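Reviewing Household Food Spending: A Personal Account

In June I undertook a review of my household's grocery expenditure. The total for the month was $538, against a budget of $411. The following observations are offered to readers in similar circumstances.

1. Record purchases at the time they are made. Receipts kept in a drawer are seldom consulted. My colleague Apinya Srisuk maintains a single notebook for this purpose, and I have adopted her method.

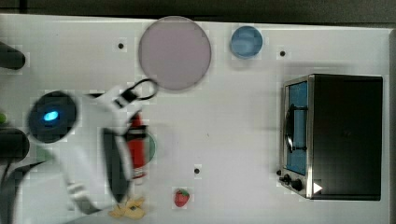
2. Plan meals around existing stock. My pantry contained 27 items that had been overlooked – chiefly tinned tomatoes, lentils and rice. A weekly list should be prepared only after the cupboards have been checked.

3. Cook in quantity where practicable. Soups and casseroles freeze well in 500 mL portions, and a labelled container is a reasonable substitute for takeaway.

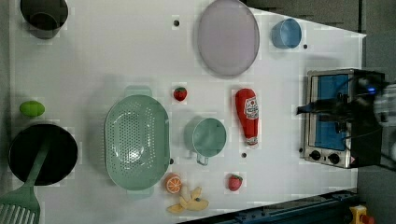
4. Compare unit prices. The larger package is not always the more economical one, particularly for cheese and breakfast cereal.

A further review will be conducted once the next quarter's receipts have been entered.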